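Draltby Trail Counter, Model 12

Overview
The Draltby is a battery-powered visitor counter for walking tracks, reserve entrances and boardwalks. It sits inside a hollow post or a small box fixed to a tree and records each person who passes, with the time.

Where it is used
Suits single-file and two-abreast tracks up to 12 feet wide. For wider fire roads, fit one unit on each side and set them as a pair in the Plullach software. Vokau Reserve has had units at its creek entrance and upper parking lot since April.

Specifications
Range: 12 feet
Memory: 2,000 hours of hourly totals
Battery: one D cell, supplied
Operating temperature: down to -40 F
Weight with battery: 23 ounces
Housing: gray or dark green

What comes in the box
Counter, battery, two mounting straps, lens cover, download cable, printed guide. Posts are sold separately. The Rutherford post is predrilled for this model; older Rutherford posts need the adapter collar.

Setting up
Mount the lens at hip height, facing across the track and away from open water or a road. Trim any grass or branches that could move in front of it. Walk past the lens a few times and check that the total goes up before you close the housing. Dogs and wallabies may be counted if the lens is set too low.

Downloading
Connect the cable and open Plullach on a laptop. Totals save as a spreadsheet. Clearing the memory does not reset the clock.

Ordering
Land managers and friends groups can ask for a loan unit before buying. Contact Triin Lepik in field equipment and give the track width and the number of entrances.
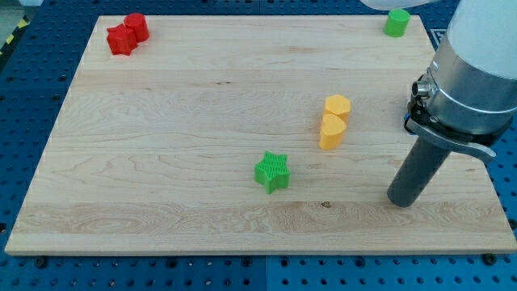

Loan units go out for 40 days, and return postage is paid by the borrower. Spare straps and lens covers can be added to any order.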